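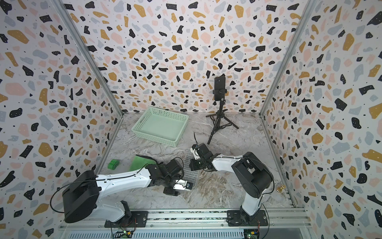
Two arms on one rail, with the printed walls up on three sides.

Reviewed by Larasati Manurung
June 24, 2018
4 min read

The Kurkthorpe two-arm bench kit costs $4000, and for that you get both arms, the rail they bolt to and the control boards. I bought one out of our equipment budget and this review is mostly about whether the money was well spent.

The arms are good for the price. They go on one aluminum rail, so once the rail is level on the table you don't have to line them up again. Assembly took me two evenings. The printed manual skips the cable routing, and I had to redo the wrist cable on the right arm.

The circuit boards come bare. I would have paid extra for a proper cover, and Kurkthorpe doesn't sell one. Put it on your list if other people will be working near the table.

What the price leaves out is everything around the arms. I spent $60 on marble-pattern flooring and terrazzo-pattern paper for the walls. The posts were a separate order from Aubert and cost more than I had planned. Plastic baskets, trays and cloths are cheap, but buy them early — you can't plan reach until you know the size of what you're reaching for. 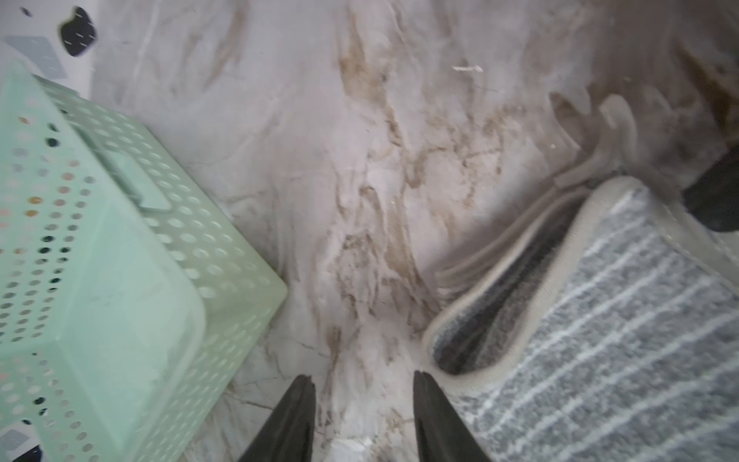 Wrist view, fingers open, basket to the left and striped mat to the right.

The wrist camera is an add-on and I'd call it required. The fingers stay in view at the bottom of the picture, which helps a lot when you are trying to judge a gap. Fine detail toward the edges is only fair. The fingers themselves are matte black and taper to a blunt tip. Order a spare pair with the kit, as shipping them alone is expensive.

Benoît Rolland priced the Zallel kit for us before we decided. It was cheaper per arm but sold without a rail, and by the time he added one the totals were close. If you only need one arm, Zallel is the better buy.

I'd get the Kurkthorpe again. I would hold back more of the budget for posts, covers and spare fingers, and I'd order all of it in the same week.

Related reviews
Gedodell bench power supply
Aubert extrusion posts: what to order
Zallel single-arm kit, first look

Contact | Back to top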